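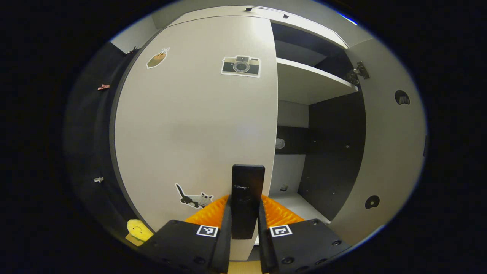 Himance bringt Aufkleber für Schranktüren heraus – und ich darf endlich davon erzählen

Iltine, 7. September 2020. Ich gebe es gleich zu: Weiße Schranktüren machen mich nervös. Sie stehen da, groß und matt, und wollen irgendwas von mir. In meiner Küche klebte deshalb schon vor Jahren der erste Sticker, dann der zweite, und irgendwann fragten mich Gäste öfter nach den Aufklebern als nach dem Kuchen (der war auch gut!). Jetzt ist daraus die erste eigene Serie von Himance geworden. Sie heißt Nanden und kommt heute in den Handel.

In der Serie stecken 27 Motive. Eine schwarz-weiße Katze, die sich lang macht und den Schwanz in die Höhe reckt, eine Kamera im Retro-Stil mit runder silberner Linse, ein gelber Smiley mit ganz einfachem Gesicht und vieles, was mir beim Zeichnen am Küchentisch sonst noch eingefallen ist. Katze und Kamera haben einen weißen Rand, das sieht auf einer hellen Tür schön ruhig aus.

Ich werde oft gefragt, wie man sie anordnet. Kreuz und quer! Ich klebe gern einen ganz unten in die Ecke und einen weiter oben zur Mitte hin, und dazwischen bleibt viel Weiß. Vorher die Tür mit einem feuchten Tuch abwischen, gut trocknen lassen, dann von der Mitte nach außen glatt streichen. Wer sich vertut, zieht den Aufkleber langsam wieder ab und versucht es noch mal.

Gedruckt wird bei Lapiņa, in einer ersten Auflage von 142 Bögen je Motiv. Ein Bogen kostet 3 Euro. Im Dezember folgt eine Winterausgabe – an der zeichne ich gerade noch, und mehr verrate ich nicht.

Redaktionen bekommen auf Anfrage Musterbögen und Druckdaten über das Pressebüro von Himance in Iltine.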